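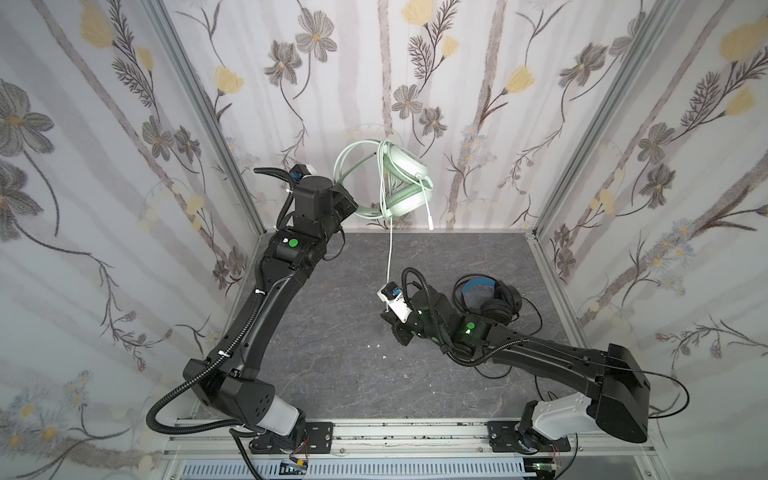
Okay, wallpaper thread! I have been stripping and repapering the back bedroom since January and I have opinions now. 1/

First thing, the gray and lavender florals are so good and people are sleeping on them. A pale background with dark thin stems feels airy even in a tiny room. I'd write off anything with a busy pink rose, but a gray blossom with a yellow center? Yes please. 2/

I went with one from Zuvmont called Hajdu (no idea, I just loved the name). Ordered 2 sample sheets, taped them up by the window and left them through a whole week of rain and sun. Please do this! The lavender goes almost blue at 7 am. 3/

Money talk: 138 for the paper, 16 for paste, and a smoothing brush I already had from my mom. 4/

Biggest lesson was the plumb line. My corners are wildly off, so I dropped a line from the ceiling and started from that. First strip took me 90 minutes. Ninety! The second one flew. 5/

Hadi Farah down the street lent me his long table and showed me how to book the strips, pasted side folded in on itself so it can rest a few minutes. Total game changer, and my seams are so much flatter than in the hallway. 6/

Still to do: the bit over the radiator, and the light switch, which scares me. If you've papered around an old switch plate, tell me everything. Also taking paint ideas for the trim! 7/7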